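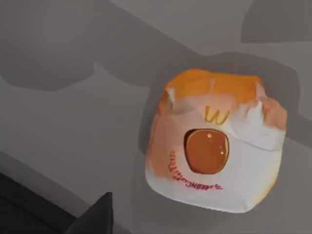

Tue 9 June

Back in the garage by seven, coffee in one hand and the shop light in the other, and I still didn't get the rear drums off until almost lunch. The wagon has been sitting since December and the left one had rusted itself on like it was welded there. I soaked it, I hit it, I soaked it again, I went in and ate toast and came back out and hit it some more. Then I remembered there are two threaded holes in the face of the drum for exactly this, so I ran a couple of bolts in, a half turn each side, and off it popped with a bang that set the dog next door going for ten minutes!

Inside was pretty ugly. The wheel cylinder on that side has been weeping for who knows how long, and the shoes are soaked in fluid, so that's shoes for both sides now and not just the cylinder. I called Lammers and they have the cylinders on the shelf but the shoes have to come from the Fandness warehouse, Thursday if I'm lucky. The whole lot comes to $159 with the spring kit. I said yes to the spring kit. Last time I reused the old springs I spent an entire evening looking for one behind the freezer.

The right side came apart much nicer (drum slid off in my hands, I nearly dropped it on my foot). Took pictures of how the springs go before touching anything, because I do not trust myself. The adjuster on that one is free and the left one is seized, so it's in a jar of penetrating oil on the bench, and I keep going over to look at it like it's soup.

Wiebke Stüber called around two about the Flutholm run. She has her coupe back together and she's already bragging about the new carburetor. She wants to leave early on the Saturday and go up over Neltuvmont, which is a lovely road and also the worst possible road for somebody with questionable brakes. 142 miles each way if we take the long route. I told her I'd be ready. I'm not at all sure I'll be ready, but the hard line on the left came loose from the old cylinder without twisting, so I'm counting that as a good sign — I had really been dreading making up a new one.

Spent the rest of the afternoon cleaning backing plates. Brake cleaner, rag, wire brush, more brake cleaner. There are little raised pads where the shoes ride and one of them has a groove worn in it. Morag Crichton had the same thing on her van and she filled hers with weld and filed it flat. I might ask to borrow her welder, or I might ask her to come and do it, she's a lot neater than I am and I still owe her for the radiator anyway, so what's one more.

Things to get tomorrow: two 13 mm flare wrenches (mine has gone round), a quart of fluid, the high temp grease, a new bleeder hose. Also sandpaper. And call the tire place back, I keep forgetting.

Hands are black up to the wrist and the orange soap is all used up. Going to try dish soap and sugar.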